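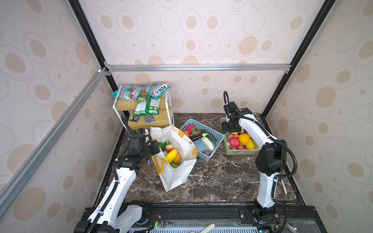 slow_gripper wrote:
Looking for opinions on how much to vary things between episodes when collecting demos for a bimanual sorting task. We have 608 teleoperated episodes so far on the grocery setup, all from one fixed camera. The policy trained on the first 200 does fine when the produce is spread out and poorly when it has to reach into something soft. Right now the layout is the white tote with the yellow handles in the middle, slumped open, and two plastic baskets to the right of it, blue for vegetables and light green for fruit. I have been leaving the tote however it falls. My coworker Iwona wants it propped up the same way at the start of every episode until the success rate comes up. Who is right?

Posted 2024-11-04

hschnitt wrote:
Iwona. Get one version working, then loosen it.

pallet_jack wrote:
Disagree. We did that at Trorkis with cloth bags in October and ended up with a policy that only knew one bag shape. 179 episodes went in the trash. If the bag is going to slump when you deploy, let it slump in the data.

hschnitt wrote:
Nobody said leave it like that forever. With 200 episodes and random bag shapes you have maybe a handful of each shape. The model can't learn much from that.

pallet_jack wrote:
He has 608.

slow_gripper wrote:
608 recorded, but I haven't retrained on all of them yet. Lorenz is still going through them for bad grasps. The two operators don't do it the same way either. Hideaki goes in with the left arm from the rim every time, and I go in from wherever looks open.

mwasil wrote:
That would bother me more than the bag. Two strategies for the same reach and the policy averages them and hits the rim. Do you tag episodes by operator? If so, train on Hideaki's only and compare before you change anything on the table.

slow_gripper wrote:
Tagged, yes. I can run that tonight.

tin_opener wrote:
Different question. You have a yellow mango and an orange mango in the tote and another big yellow-orange one in the fruit basket, plus a yellow pepper in with the fruit. Is the pepper on purpose? If your language labels say "put the vegetables in the blue basket" that is going to confuse things.

slow_gripper wrote:
The instructions name the item and the basket, like "mango to green basket," so category doesn't come into it. Start positions in the baskets are shuffled between episodes.

tin_opener wrote:
OK, but then "mango" matches two things in the bag. Which one did the operator pick? I would either say the color or take one out.

slow_gripper wrote:
Fair. The label doesn't say. I'll have to check how many episodes that touches.

hschnitt wrote:
Also the shelf in the back. Is that part of the task or is it clutter? I'd clear the snacks off until the tote works.

pallet_jack wrote:
And I'd leave them. Clutter that never gets touched is cheap variety. Move it every 90 episodes or so and forget about it.

slow_gripper wrote:
It's used for a second task, snacks from shelf to tote. Same table so we don't have to rebuild between sessions. I do move them, but not on a schedule.

mwasil wrote:
Write down when you move them. We didn't, and when one batch looked off we couldn't tell what had changed in it.

slow_gripper wrote:
Results, sort of. Hideaki-only does better on the tote reach and a bit worse on the baskets, where he has fewer episodes. Trained on both of us it clips the rim like mwasil said. So we agreed on one approach for the reach — left arm, fingers down from the rim — and the tote stays slumped. Iwona still thinks it should be propped. We are going to record a propped set too and compare.

hschnitt wrote:
Keep the two sets the same size or you'll be back here arguing about it.

slow_gripper wrote:
Will do. Relabeling the mangoes first.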